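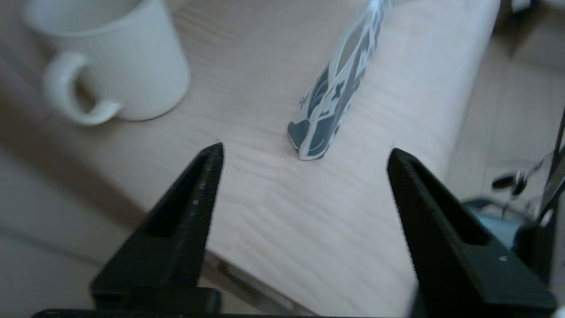
Fingers open, packet up near the mug.

Home Notebook Entries People Search Log in

March, bench notes, started 4:30 pm

Long talk with Samira and Tarek today about what the pouch job is going to look like once the arms go to Odanthorpe. I said I'd write it down before I forget half of it, so this is mostly people stuff with some gripper stuff mixed in.

Where it stands now: the Odanthorpe line does almost 2000 pouches on a full day, all by hand. Pick up, check the seal, set it on the shelf the right way round. Tarek did it for two years before he came over to us and he says the picking up was never the tiring part. It's the looking! You look at seals all day and by mid-afternoon you've stopped seeing them. So the first question from Ghassan (fair one) was why we started with the picking up.

My answer was that it's what we can do. I'm not sure he liked it.

Did 31 picks this afternoon with the new finger timing. 16 good, the rest either slid or came up so twisted I wouldn't want to pass them on. Slower closing helps with the slippery ones and does nothing for the twist. Nisreen thinks we're lifting too soon after the close. Will try a longer wait tomorrow. 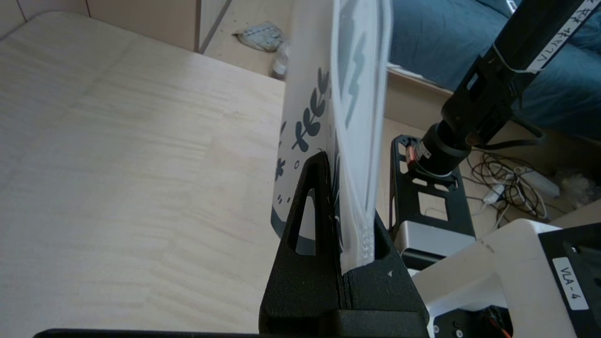 Zip bag upright in the fingers. VLA - 4 base at lower right.

Back to the people part. Rania has been at Odanthorpe longer than anyone and she came in for an hour to watch. She was much nicer about it than I expected, then asked three things I couldn't answer: who clears a jam, does that person still get counted on the pouch rate, and can she stop the arms herself or does she have to call somebody. I've put all three on the Kirno sheet with my name next to them. The stop button one I think is simply yes, but I want Ghassan to say it out loud.

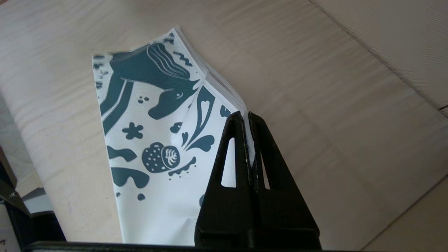 The grip point is the thing Rania and I went round and round on. By hand she takes a pouch flat between thumb and fingers, across the middle, so her thumb goes over the seal as she lifts and she feels a bad one without looking. Our fingers pinch the side edge, right by the clear seal strip, and what they feel there is nothing, as far as I can tell from the logs. So if we take over the lift we also take away her check, and somebody has to do it some other way. That means either a person after the shelf or a camera we don't have yet. Tarek would rather have the person. So would I for now, as long as it isn't eight hours of staring again - he suggested swapping every 30 minutes and I've written that in as a request.
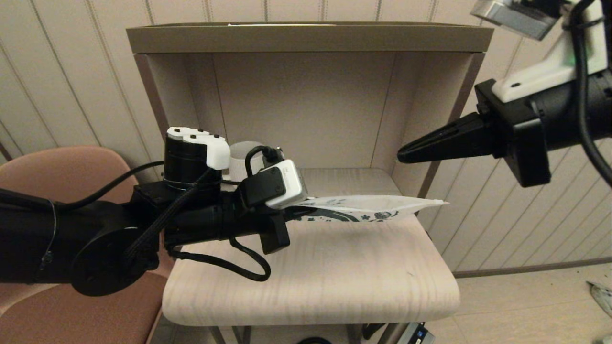

Samira wants the training to start before the arms move, with the Odanthorpe crew running them here, and I'm all for it (the Tanasarn job went the other way round and people were handed a laminated card on day one, ugh). She's asking for two people at a time. Ghassan says one. Leaving that to them.

To do: longer wait after close, same set of pouches. Ask Nisreen for the twist numbers. Call Rania back about the stop button.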